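Bundling a Small Wire Harness With Heat Shrink

You have four thin wires that all leave the same spot and immediately go their separate ways, like cousins at a reunion. A short piece of heat shrink will keep them civil.

What you need

Heat-shrink tubing, white if you want to see your mistakes. I used a scrap from a Fusari assortment box.
A heat gun with a low setting. My Ersoy goes far hotter than anyone needs, so I keep it at 200 °C.
Flush cutters and a ruler.

Step 1. Twist the signal pair
Twist green and yellow together before anything else. Leave red and black alone. Don't twist so hard that the pair curls up like a phone cord — it will remember.

Step 2. Cut the sleeve
Forget the 70 mm I recommended in the first version of this page. That was optimism. Cut it short, and allow for up to 40 percent less tubing than you were promised, depending on the brand.

Step 3. Slide it on
All the wires go in together. If a connector is already fitted, come in from the bare end, or enjoy crimping it twice.

Step 4. Shrink it
Keep the gun moving and turn the bundle as you go. Stop when the sleeve grips. A few wrinkles are fine; brown is a different conversation.

Step 5. Fan out the leads
Let red and black leave the sleeve in easy curves, and give the twisted pair enough slack to loop over to the white connector.

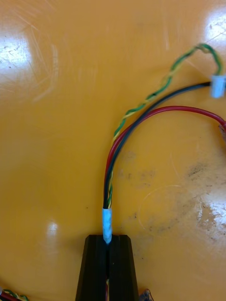 Step 6. Tug test
Let everything cool for 2 minutes, then pull each wire gently. If one slides, cut the sleeve off and go back to Step 2.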